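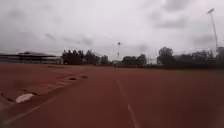
What should be done before lane lines are repainted on a worn track?

The surface must be inspected, cleaned and repaired first. Paint applied over loose granules, dirt or an open crack will lift along with whatever is beneath it. Allow the full curing time for any patch before painting over it.

Section 4. Surface Inspection and Line Renewal

This section applies to outdoor running surfaces maintained under the Flillberg Grounds Program. It covers routine inspection, minor patching and the renewal of straight lane lines. Curved lines, relay zones and hurdle marks are covered in Section 5.

4.1 Inspection

1. Close the track to all users and place barriers at each entrance.

2. Walk each lane from the finish line in the direction of running. Look for cracks, lifted seams, depressions, worn lines and material left on the surface.

3. Pick up any loose object before recording a defect. A dark or pale spot seen from a distance may be debris, a stain or a hole, and should be checked at close range.

4. Mark the outline of each defect with chalk. Enter the lane and the distance from the finish line on Form T-2.

5. Photograph any crack that continues across a lane line and attach the print to the form.

Note: Inspections are scheduled in April and again before the fall season. An additional inspection is required after any vehicle has been driven on the track.

4.2 Cleaning and Patching

1. Sweep the area with a stiff nylon broom. Do not use a wire brush.

2. Rinse with clean water at low pressure and allow the surface to dry completely.

3. Cut out loose material to a firm edge. Keep the sides of the cut vertical.

4. Prime the cut and fill it with Zostent patching compound. Level the compound with the surrounding surface using a flat trowel.

5. Leave the barriers in place until the curing time printed on the container has passed.

CAUTION: Do not patch when rain is expected before the compound has cured. Moisture trapped under a patch will cause it to blister.

4.3 Renewing Lane Lines

1. Locate the survey pins at both ends of the straight. Do not measure from an old painted line.

2. Stretch a chalk line between the pins and check it against the adjacent lane.

3. Mask both sides of the line. Where the line is broken, mask the ends of each segment as well.

4. Apply 2 thin coats of white line paint. The second coat may be applied when the first is dry to the touch.

5. Remove the tape before the second coat hardens.

CAUTION: Solvent-based paint can soften the surface. Use only the water-based paints listed in Appendix C.

Completed forms are to be sent to Samer Karaki, Facilities Office, Sakilard. Requests to keep a lane closed beyond the curing time require the approval of Sheila Staniforth.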